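27th July. Open day at Cirkham, notes from the visit

Drove over with Erick Laizer to see the Temba arm. Writing this up the same evening before the brochure gets into my head. Erick is keener than I am, so he can add his own version underneath if he disagrees.

What we were invited to: Cirkham has set up one arm on a bench and is offering it as a way to load our Sornwood fixtures without an operator standing there. The invitation said "live demonstration on customer parts." No customer parts on the bench when we got there. I had two of our brackets in my coat pocket and kept hold of them for later.

The slides came first and went on too long. One number matters: 639 picks in the overnight run, 87 percent of them on the first try. I asked what happens to the other 13. Answer: "the system recovers." I asked how long a recovery takes, and whether a part dropped on the floor counts as a recovery. The presenter wrote that down. I'd like to see the log, and I said so. Also asked who set the parts out for the overnight run, and whether they went back to the same spots every time. They did, on a template. So that figure is for a template, and we don't use one at the fixture station. Parts come out of the tumbler however they land.

Then the bench. They had the wrist camera up on a big monitor next to the arm, so for once we could see what the thing sees. Best part of the morning, and I don't think they meant it to be.
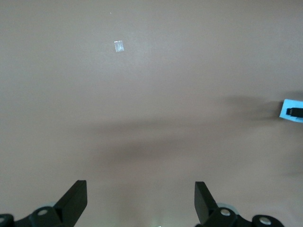

Photo: wrist camera view, courtesy of Cirkham

Look at the shadow across the middle. Soft, blotchy, no clean edge, and I'd put it down to the arm and gripper hanging over the table. On a plain mauve-gray top with next to nothing on it, that may do no harm. On our bench, with oily parts and the window on one side, I want proof. Asked if the shadow had ever been mistaken for a part. "Not in our testing." Asked if they'd tested near a window. Long pause.

Second thing, the little square of translucent tape. It comes up brighter than the tabletop around it. Our trays are full of shiny scraps like that: tape, shrink wrap, the film off the labels. I asked what the software makes of it and was told it is trained to ignore anything that isn't a part. Fine, then show me. We moved on to lunch instead.

Third, the fingers. Flat black plates, angled in toward each other. Erick likes them, says they're easy to swap. I think flat faces on our round bosses will let the part roll as they close, same trouble we had with the Trestex unit last November. We lost most of a week to that and ended up cutting notches ourselves. Cirkham says custom fingers are "available." No price given.

After lunch I got the brackets out. They were decent about it, to be fair, and let us have a go even though it wasn't on the schedule. 8 tries, bracket put down a different way each time by Erick. I called them:

1 good
2 good
3 grabbed the flange, part swung, put down crooked
4 good
5 closed on air
6 good
7 good but slow, hunted over it for a while
8 closed on air, then stopped and wanted a person

Five out of eight, and one of those I wouldn't call good on a paying job. Small sample, I know. It had never seen the part before, and Erick thinks that's impressive. I think it's a demo.

Things I'd believe if I saw them:
- the raw log from the overnight run, failures included
- an hour on our own tray, our own light, nobody from Cirkham touching it
- notched fingers on the round bosses
- what it costs when it stops and wants a person at 3 in the morning

Erick is going to ask about a two-week loan. I said yes to the loan and no to signing anything. If they send it, it goes on the short bench by the tumbler, and we leave the window blind up.

Brackets are back in the drawer. One has a scuff on the flange from try 3, don't ship it.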